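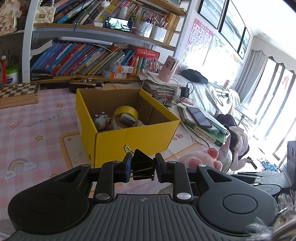 11 May 2025

Sunday, but I wanted to finish the headset comparison before the week starts. The building was quiet and the wireless was better than I ever see it on a working day, so please keep this in mind when you read the delay numbers.

The question from Mwajuma was simple: can the Podero glasses keep a label on a real object while the wearer walks, well enough that we can show it to Mohamedi in November? My answer for now is yes in a corridor and no on the stairs.

Setup. Glasses with firmware as delivered, phone app from the Morkel kit, labels placed by me with the tap gesture. I used 22 labels along the long corridor, all at eye height, and walked at my normal speed. I did not use the printed markers, only what the glasses find by themselves.

First walk was useless. I forgot that the app keeps the old map of the room, so half of the labels were drawn where Felista had put hers before. Cleared the map, restarted, waited for the small circle to stop turning, then did everything again.

Second walk. 468 position readings saved. 331 of them were inside the limit we agreed. The rest are nearly all from two places: the glass door, and the white wall after the printer room. The glass door I expected. The wall I did not, but it has no poster or switch on it for a long distance, so the tracking has little to hold on to. When I came back to the first label it was shifted to the left by the width of my hand.

Delay. Average from head movement to picture movement was 33 milliseconds. I feel it when I turn fast, and after the third walk I had a light headache. Felista says she feels nothing at all with the same glasses, so we should ask more people before we write anything about comfort.

Stairs. Labels jump when I look down. Sometimes they come back, sometimes they stay one step too high. I tried with the light on and with the light off and I could not see a clear difference, but I did only two tries of each, so this is not a result.

Battery. The glasses became warm on the right side, over the ear. I stopped when the warning came and did not write down the time. My mistake, I will do this part again.

About the Sakidis software. Their tracking library can be put in place of the Morkel one, and I have the trial key. I got it to compile but the labels appear mirrored. Probably one axis has the wrong sign in my own conversion — I will look at it with fresh eyes. If somebody has already done this conversion, please tell me before I spend a day on it.

Also there was a discussion about whether we should make our own mounting for the second camera. I am against it for the moment. We do not know yet if the second camera helps, and taping it on is good enough for finding out.

To do:
Repeat corridor walk on a working day, with people passing.
Put two posters on the white wall and compare.
Battery run with a clock.
Fix the mirrored labels.
Ask Mwajuma if stairs must be in the demo or if we can stay on one floor.

The logs are in the shared folder, under corridor, second walk. The first walk is there too, but do not use it.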